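Pre-purchase inspection checklist – fixed-arm cell for washroom upkeep tasks
Solheim facilities equipment plan, lot 2
Sheet revised 27 May 2024
Stage: simulation review, before release of funds

Status codes: P = pass, C = pass with comment, H = hold, N = not assessed at this stage.

1. Scope and budget line

1.1 Equipment list matches the planning request. P
1.2 Arm, gripper, pedestal and controller priced as separate lines. C
Comment: Zivent has quoted the pedestal and floor fixings together. Ask for a split. The pedestal may be bought locally if the fixing pattern is supplied.
1.3 Spare fingertips included. H
Comment: One pair only. Request a price for three further pairs before the order is placed.
1.4 Training days included. P

2. Layout and reach

2.1 Pedestal position fixed on the layout drawing. C
2.2 Arm reaches the full length of the cistern lid. H
2.3 Clear floor kept for cleaning staff. C

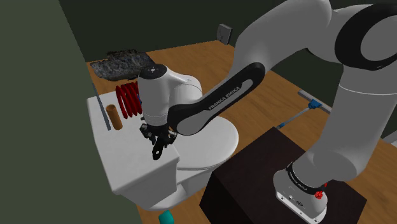

Pedestal position decides most of the cost in this section. Moving it after the floor has been drilled means a second visit from the installer, and Zivent charges 1338 for each return visit, travel excluded. The position should therefore be settled in the model. With the gripper over the near part of the lid, the coil of dark red rings still stands towards the far end, so item 2.2 stays on hold until a reach run to that end has been logged. The mop-type tool lying on the floor behind the pedestal should be given a fixed place on the drawing and entered under 2.3.

2.4 Elbow clearance to walls checked at all planned poses. N
Comment: Wall offsets in the model are taken from the January survey. Re-measure on site before sign-off.
2.5 Ceiling height entered in the model. P
2.6 Cable route from controller to pedestal shown. H
Comment: Not shown. Budget allows 700 for trunking, which will not cover a route under the floor.

3. Gripper and handled items

3.1 Opening width checked against the item list. C
Comment: Supplier's sheet gives the opening without fingertips fitted. Obtain the figure with fingertips.
3.2 Force limit adjustable by the user. P
3.3 Soft items included in the trial set. P
3.4 Items with open centres included in the trial set. P

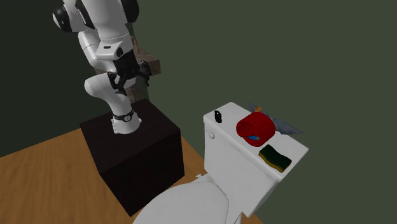 3.5 Trial set agreed in writing with the supplier. H
Comment: Brurkex will accept a performance clause only against a named list of items. The list must go out with the order – a later list will be treated as a variation and charged.
3.6 Start positions varied between runs. C
Comment: Position is varied, orientation less so. Ask for more runs with long items laid across the lid.
3.7 Pass rate stated for each item. H
Comment: Brurkex states 97 per cent over the whole set. One overall rate can hide a single item that fails often. Require the rate item by item.

4. Irregular and pierced items

4.1 Rough-edged item included. P
4.2 Finger contact checked on both sides. C
Comment: Check contact from a second viewpoint before a run is scored. A narrow gap is easily missed from one side.
4.3 Finger path clear of holes in the item. C

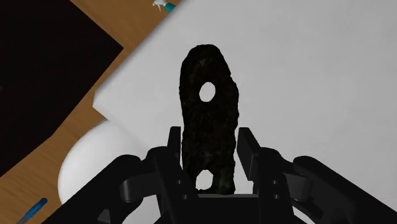 Item 4.2: dark slab with two openings, between the fingertips.

4.4 Wear allowance for fingertips on rough surfaces. H
Comment: No figure supplied. Drirkach, who hold the service contract for the existing units, should quote for inspection and replacement at fixed intervals.

5. Safety provisions to be costed

5.1 Emergency stop within reach of the door. H
Comment: Priced as an option. Move it to the base order.
5.2 Door interlock. P
5.3 Speed limit with a person in the room. N
Comment: Cannot be assessed from the model. Carry forward to the site acceptance sheet.
5.4 Protection of the arm against splashing and cleaning fluids. H
Comment: A cover is needed. Over 3008 quoted for cover and fitting, with no stated service life. Obtain a second price.
5.5 Floor loading confirmed by the building owner. H

6. Release of funds

Deposit may be released when 1.3, 2.2, 2.6, 3.5 and 5.1 are closed. Items 3.7, 4.4, 5.4 and 5.5 must be closed before delivery is booked. Items marked N transfer to the site acceptance sheet with their comments unchanged.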